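Lendard Shore Day Duffel, 28 Liter

Travel Gear > Cruise and Ferry > Day Bags

Item 101
In stock
Colors: sand, slate, dark green

The Lendard Shore Day Duffel is a small carry bag for port stops and short ferry trips. It holds what two people need for a day off the ship: a light jacket each, swimsuits, a towel, water, sunscreen and a folder for tickets and ID. Empty, it folds into its own end pocket and takes up little room in a cabin drawer.

The bag opens along the top with a two-way zipper. The opening runs nearly the full length, so you can lay it open at a security table and have everything in view. The zipper pulls meet in the middle and can be locked together with a small padlock (not included).

Details

Capacity: 28 liters
Weight empty: 400 grams
Outer pockets: 2, both zippered
Carry: hand grips and removable shoulder strap
Fabric: coated ripstop nylon
Lining: none
Care: wipe with a damp cloth, hang to dry, do not machine wash

Pockets

The front pocket is flat and sized for boarding papers, a port map and a phone. It has a key clip on a short cord. The end pocket is deeper and fits a water bottle lying down. This is also the pocket the bag packs into. Turn it inside out, push the rest of the bag in from the bottom and close the zipper. It takes a couple of tries to get the knack.

On board and ashore

Most ships ask you to carry your own things on the first afternoon, before the large suitcases reach the cabins. The Shore Day Duffel works well for that. Pack medicine, chargers, a change of clothes and anything you want by the pool. On ferries it fits under a standard lounge seat. Overhead racks vary by operator, so check before you travel if you plan to use one.

The fabric sheds spray and light rain. The zippers are not sealed, and the bag should not be left standing in water on a tender deck or a dock. For cameras and tablets we suggest the Zarkatar roll-top pouch, which is sold separately and fits inside.

Shoulder strap

The strap adjusts from short carry to cross-body. Bags shipped before 25 July 2018 came with the older plastic hooks. Current stock has metal hooks. Owners of the earlier bag can order the new strap by itself under Spare Parts, and it fits without changes.

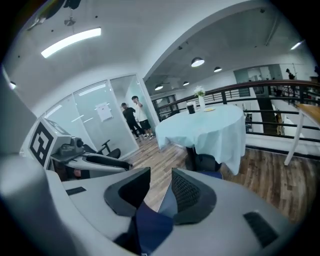 Dark navy-blue fabric, folded.

Customer comment

"I used it for every stop on our July sailing. It was big enough for beach things and a few groceries on the way back. I would like a second key clip, but the strap stayed put on my shoulder." Séverine Coste

Goes with

Brillach packing cubes, small and medium
Zarkatar roll-top pouch
Dovhaniuk luggage tag with clear window

Shipping and returns

Orders are packed within two working days. Unused bags can be returned in the original wrapping with the tag attached. Straps and other spare parts can be exchanged but not refunded once opened. If you are ordering for a sailing date, add it in the notes box at checkout and we will write to you if the order cannot arrive in time.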